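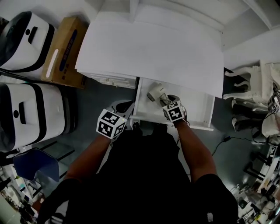
## Drawers first, and other house rules for recording with hand-held grippers

I've been asked for this page so many times that I've finally typed it up properly. It's the stuff I tell anyone who comes to record with us: how to hold yourself, where the cables go, what to do with the drawer. Most of it is plain workshop sense with a bit of robot on top, so pinch whatever suits your own room.

We start everyone on drawers. They look like the dullest job going, but a drawer gets you reaching forwards and down, with one hand near the front edge and the other well inside, and that catches nearly every bad habit in one go. Once somebody can do a tidy drawer I'm happy to let them loose on the rest of the list.

### Before you touch anything

- Short sleeves, please, or sleeves pushed up and staying up. A cuff that slides down over a marker cube halfway through a take will spoil it, and you won't notice until you play it back.
- Closed shoes with a decent sole. Same rule as any workshop.
- Put your rings and bracelets in the dish by the sink. Watches too!
- Look at the cubes before you strap them on. The black squares need to be clean and flat, with no peeling corners. A dry lint-free cloth is fine for fingerprints. Don't use glass cleaner (I did, in April, and lifted the ink off two faces).
- Left cube on the left wrist. They look the same to us and they are not the same to the software.
- Give each cube a gentle twist once it's on. If it turns, the strap is too loose. If your fingers tingle, it's too tight, so go back a notch.

### Cables

I'm a bore about cables and I'll stay a bore about cables. The thin wires from the wrist run back along the forearm, and they want a little slack at the elbow so you can reach the back of a drawer without tugging. I bend my arm as far as it'll go, then straighten it, and tape where the wire is happy in both positions. Paper tape comes off skin much more kindly than the silver stuff.

Anything lying across the floor gets walked before the first take. By that I mean you follow it with your eyes and your feet from one end to the other, and you know where the plug is. If a cable has to cross the place where you'll be standing, stick it down or put a rubber strip over it. I buy mine from Grodora, the flat sort with bevelled edges, and cut them with kitchen scissors.

### Working the drawer

1. Stand square to the cabinet, feet apart, close enough that you aren't leaning on your toes. Drawers wander when you lean on them.
2. Open it all the way before the take, unless opening it is the task.
3. Mind the overhang. If the cabinet top sticks out over the drawer, the wrist cube will find it before you do. Come in low, then go back.
4. Bring the gripper in open. Closing and opening again on the way down is the most common thing I have to ask people to redo.
5. Move at the speed you'd use to put eggs away. Slow-motion hands make useless recordings, and so do hurried ones.
6. Keep the idle hand still and in view near the front edge. It's tempting to let it drop to your side.
7. If you fumble, carry on and finish, then say "fumble" out loud. We keep those and label them. Please don't stop dead in the middle!

Small cylinders are a pain because they roll, and the ones with caps roll in a curve. Stand them up if the task sheet allows it. If the sheet says lying down, leave them wherever they settle and don't nudge them somewhere easier. Yaryna Semeniuk once binned a whole morning of mine over that and she was quite right – I'd been setting every bottle at the same handy angle without realising.

### Marks, tape and other cheap tricks

A white drawer in a white cabinet is lovely to look at and rotten to line things up in. I put a tiny pencil tick on the outside of the runner where "fully open" is, so it never shows from above. Rub it out with a soft eraser when you're done. Don't use coloured dots inside the drawer, however handy they seem, or you've got dots in every single take.

If the drawer sticks, rub a candle stub along the runners and work it in and out a few times. No spray oil. It gets on the gripper pads and from then on everything slips. Pads that have already gone slippery come back with warm water and one drop of washing-up liquid, rinsed well and left overnight on a tea towel.

For rattly drawers, a thin strip of felt at the back does wonders.

### Robots that are parked

A parked robot is still a robot. Treat its patch of floor as taken.

- Don't rest boxes or bags on one, and don't hang your coat on an arm. (You know who you are.)
- Know where the stop button is, and say where it is to the person next to you. Out loud, feeling silly, every time.
- If you need one moved, ask whoever signed it out. Don't shove.
- Nothing gets powered up while somebody has their hands in furniture. This is the one rule I'll actually shout about.

### Keeping count

We have a target per task sheet and I'd sooner you fell short than padded it. Our drawer set for Skirnik stands at 1,062 takes, and 156 of those are marked as fumbles, which I think is a healthy sort of number. If a set comes back with none at all I start wondering what got deleted.

Take a proper break after 34 takes. I got to that figure by watching my own recordings go sloppy, so yours may be lower. Shake your hands out, have a drink of water (away from the cabinet) and check the straps again when you come back, as they do work loose.

### Writing it up

Each session gets a line in the log, in ink: your initials, the task sheet, the gripper pair, which drawer, anything odd. "Drawer stiff" is useful. "All fine" is less useful than you'd think, so put down at least the light – lamps on or off, blind up or down.

The log used to live in a spreadsheet called Monti and some of you still ask for it. It's closed. The paper book goes to Jasteo at the end of each month to be typed in, and they can't read my sevens, so cross yours.

### Packing up

Unstrap the cubes before the grippers. Coil the wires loosely, over and under, and never round your hand. Cubes go back in their padded tin face up, with nothing on top of them. Close every drawer on the cabinet, then sweep your bench, and if you borrowed the felt or the candle stub put them back in the biscuit tin where you found them.

Last changed December 2021. I've added the bit about glass cleaner and taken out the old strap instructions, which were for the buckle type.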